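2021-04-10, Closthorpe flat, bedroom floor

Finally got to the bedroom and I'm so pleased we left it for a day with no rush on. The chevron is a joy to clean once you stop fighting it! I had been pushing the mop straight across the points, and every pass crosses a pile of seams. Following one leg of the pattern and then the other feels much nicer in the hand.

Mix was 18 ml of the Ellness soap to the bucket. Hugo's page from September says double that, but I want to try the weak one first — the floor already looks dull and I don't want to add another film on top.

To do before the next pass:
sweep properly along the bed, low side first
spot clean the dark streak on the seam, soft brush only
change the pad cover
ask Dutside if they still sell the 800 g tub
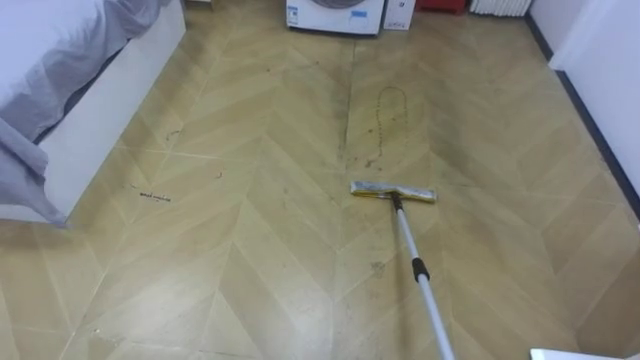
Hugo Lorente

Flat mop on the long pole, bed to the left. Look at that loop of dark specks past the head, a proper little racetrack! I want those up with a dry cloth before any water goes near them. Same for the scribble of dirt by the bed. The darker band down the middle is the part I'm most curious about. My guess is old polish, so I'll try one plank with the Lefèvre cleaner and leave the rest alone until Monday.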